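Wednesday, December 14, 2022

The council meeting was very long again. It began at six and I came home when the last bus was already gone, so I walked from Guthrie Street up the hill, and I thought about bus number 8 the whole way.

They want to end this bus at the market and not go further to the Stuneo houses. The paper from the transit office says that 1506 people live behind the market, and that too few of them ride after seven in the evening. I do not doubt the number. But I asked myself who wrote down the people who would like to ride and cannot, for the reason that the bus comes only one time in an hour. When it was my turn at the microphone I had three minutes, and I used the first one to find my page.

I said that my neighbors work late at the Plalloletti bakery, and that a sidewalk without lamps is not a replacement for a bus. My voice was shaking a little. One council member wrote something down. Another one looked at his phone, and I decided not to be angry about it.
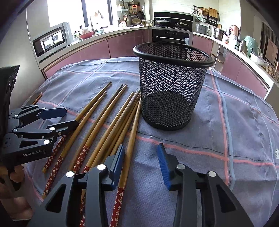 The plaid cloth on the round table, and the black mesh basket.

The vote is moved to April. I am not sure if this is good. A woman behind me said that when they move a vote, they hope we get tired. Maybe she is right, maybe they only want better numbers. I have been in this country long enough to know that both can be true on the same evening.

Before the bus, they talked more than an hour about parking at the Atirach building. So many people stood up for parking! I counted 3 of us for the bus, and then I stopped counting and felt small.

Tomorrow I must write to the transit office and ask for the evening figures by stop – the whole table, please, with the winter months too. The file number is 1615, I put it here so I do not lose it again. I also want to ask if the lamps on the hill belong to the city or to the county. My feet hurt and there is still soup, so I will eat now and sleep.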